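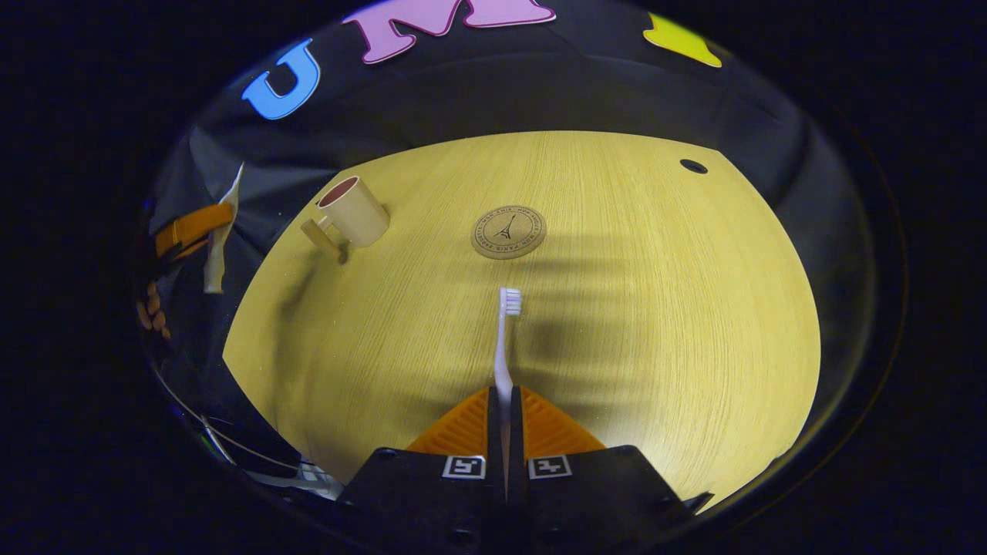 4.2 Grain, colour and the placing of objects

The questionnaire asked people what they liked in a shared table, and the answers were much as earlier work would lead us to expect: size first, then light, then distance from the door. Hardly anyone mentioned the surface. The sketches told us something quite different, and we think they are the most exciting part of the study.

Each visitor to the Mkhize reading room was given a blank outline of a table and asked to draw their belongings on it as they had laid them out during their stay. We collected 700 usable sketches from the rooms at Mkhize and Skasine between them. Visitors who had sat at tables with a clear grain tended to draw books and notepads lined up with it, even when this left the book at a slight angle to the edge of the table. At plain painted tables the same kinds of objects were drawn square to the edge or, quite often, at no particular angle at all.

We had half expected this to be an effect of drawing, a tidying-up on paper of what had been a messier arrangement. Lerato Adams therefore went back through the observers' notes from Skasine, where the angle of the main object had been written down in one of three broad classes before the sketch was handed out. The notes and the sketches agreed in 97 per cent of cases. People really were following the grain, and when asked about it afterwards most were surprised and rather pleased to hear so.

Colour mattered too, though in a less direct way. Tops were sorted by eye into light, middle and dark, with the first class covering surfaces such as the pale yellow-beige wood grain in Figure 2. Visitors at light tables spread out more. They drew more separate objects, left wider gaps between them and were more likely to place something beyond the halfway line towards the person opposite. At dark tables belongings stayed close to the sitter, often in a single pile. One visitor wrote beside her sketch that a dark table "feels like somebody else's", a remark that Daichi Hayashi has since found echoed in several of the longer comments.

Light tops have one obvious drawback as material for a study of this kind, and it deserves a paragraph of its own. Shadows show up on them. A soft grey shadow, like the one lying over the middle and left of the top in Figure 2, can hide fine grain lines or make them look weaker, and a visitor sitting in their own shadow may be working on what is, to the eye, a nearly plain surface. We recorded lamp positions at Mkhize but not at Skasine, where the lighting comes mainly from high windows and changes a good deal between morning and late afternoon. A first look at the Mkhize records suggests that the grain effect is strongest for visitors lit from the side. The group lit from behind is small and we do not want to lean on it too hard, but it is a lovely question for anyone with a better-lit room than ours!

The direction of the grain relative to the sitter turned out to be worth separating from its strength. Where the lines ran away from the visitor, towards the far edge, objects were set out in depth: notebook near, cup or bottle far, with pens lying between. Where the lines ran from side to side, the same objects were set out in a row. This held for right-handed and left-handed visitors alike. It also held at the 11 round tables, where there is no straight edge to line things up with and the grain is the only straight thing on offer. We find the round tables especially persuasive for that reason, and Section 5 returns to them in connection with seating order.

Two groups did not fit the pattern. Visitors using the Flulunex book rests, which are fixed to the table by a clamp, naturally had little choice about angle and were left out of the analysis above. Children under ten were kept in, and their sketches show no sign of the effect at all. Their drawings are full of life – snacks, gloves, a toy horse occupying the whole of one corner – and the grain of the table, where they drew it, was usually treated as a road or a river. Whether attention to grain is picked up gradually, through years of homework at kitchen tables, or arrives with neater handwriting, we cannot say from these data.

The Girnetti archive of household inventories, with its 2,000 entries on tables and their positions, offers a possible way into the longer history of the habit. Its compilers often noted which way a top ran in relation to the window, though never why they thought it worth noting. A pilot reading of the kitchen entries began in September and is described in the next section.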